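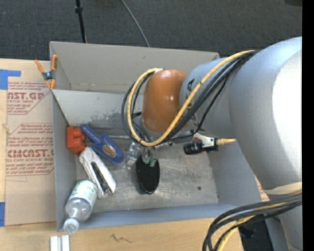

Como esvaziar a caixa da bagunça sem perder a tarde

Toda casa tem uma caixa grande onde vai parar tudo o que não tem lugar, e a minha ficou dois anos sem ver o fundo. Aprendi o jeito com a minha vizinha Hrefna – e agora faço sempre em abril!

Primeiro, ponha a caixa em cima da mesa, nunca no chão (suas costas agradecem). Depois tire uma coisa de cada vez. Eu sei, dá vontade de virar tudo de uma vez, mas aí você só troca a bagunça de lugar.

Separe em 3 montes: fica, doa, lixo. Pegou, decidiu, largou. Se travar por mais de 5 segundos, vai para o "fica" e você resolve no final.

Com a caixa vazia, passe um pano úmido por dentro, cantos também, e deixe secar bem. Só então devolva o que ficou – o pesado embaixo, o miúdo em saquinhos com etiqueta. Eu levo cerca de 2 horas, com café no meio.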